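Workshop Tips: Keeping an Older Desktop PC in Service

Filed under: Electronics bench, Maintenance

These notes cover desktop machines that are several years old and still do useful work. Most failures in this group trace back to dust, heat, or a loose connector, and all three can be dealt with at a bench with ordinary hand tools.

Preparation

Shut the machine down, switch off the supply at the rear, and pull the power cord. Hold the front power button for five seconds. Lay the case on its side with the access panel up, then remove the panel screws and put them in a labeled cup. Case screws and drive screws often have different threads, so keep them apart.

Wear a grounded wrist strap. Carpet is a poor floor for this work, and a wool sweater is a poor choice of clothing. Winter air makes both worse — a room held near 65 percent humidity in June will give far less trouble than a heated room in the cold months.

Dust

Work from the top of the case down. Use a soft brush on the boards and short bursts of compressed air on the fins. Hold each fan blade still while blowing, as a free-spinning fan can wear its bearing. Keep the can upright; a tilted can sprays liquid. Wash foam filters in plain water and let them dry overnight before refitting.

Processor and thermal paste

Paste dries out with age. If the processor runs at 88 degrees Celsius under a light load and the fan is clean and turning, replace the paste. Warm the machine for ten minutes before shutdown, then twist the cooler gently before lifting. Wipe both faces with isopropyl alcohol and a lint-free cloth. Handle the processor by its edges only, and match the corner mark on the chip to the mark on the socket before lowering it.

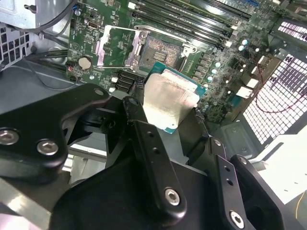 Processor held over the open socket, metal lid facing up.

Apply paste the size of a small pea to the center of the lid. Tighten the cooler screws in a cross pattern, a half turn at a time.

Cables

Reseat every power and data connector once a year. Press on the connector body, never on the wires. Replace any cable with a cracked shell or a brown mark near a pin. Tie loose runs back from the fans with a hook-and-loop strap; zip ties have to be cut at the next service.

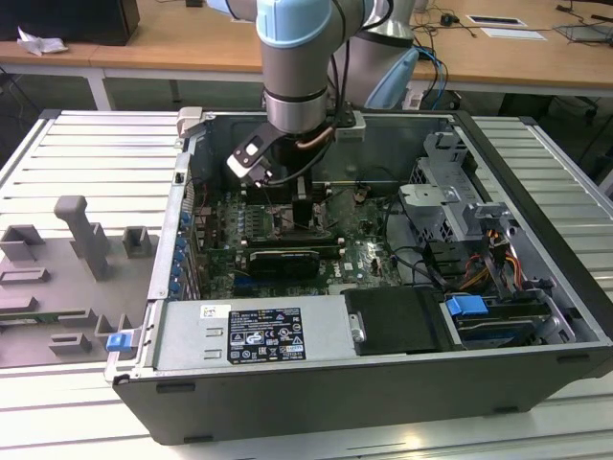

Can a household vacuum be used inside the case?
A household vacuum is best kept to the outside vents and the filters. The plastic nozzle can build up a static charge, and the suction can pull small jumpers off the board.

Memory

Memory faults show up as random restarts or a failed start with beeps. Remove the modules, wipe the gold contacts with a dry lint-free cloth, and refit them until the latches close. If the fault remains, test with one module at a time in the slot named in the board manual. Run the memory test for 2 full passes — a single pass can miss an intermittent fault.

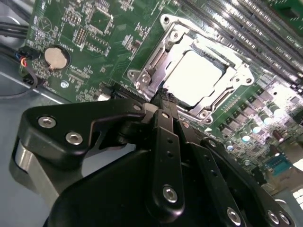 Memory slots and processor socket with the bracket open.

Clock battery

A machine that loses the time when unplugged needs a new coin cell. Note the setup values first. Slide the old cell out with a plastic tool and fit the new one with the plus side up in a flat holder.

Closing up

Check that no screw is left loose in the case. Run the machine for an hour with the panel on and record the temperatures inside the door of the parts cabinet, along with the month of service.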